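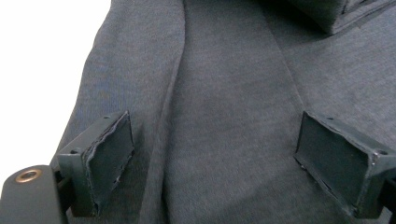 Spent 28th September at the Cenar open day in Ollerau. Posting my notes in a few parts.

The garment handling station had the longest line. You hold the gripper yourself and work on a dark gray knit. Two fingers, rubber pads on the inside faces. The left pad is ragged along its edges.

I got 3 tries. Picking up a single layer is harder than I expected - thick knit wants to come up folded.

Staff said they have 606 recorded folds so far and want 700 by February. Sweatshirts are the slow ones, mostly the hoods.

Next door Tiralden ran a bin sorting cell. Fast, loud, behind glass. I stayed 33 minutes, mostly because there were chairs.

Skipped the Gajdoš talk - the room was full. Slides are supposed to go up on their site. Parking was free behind the main hall.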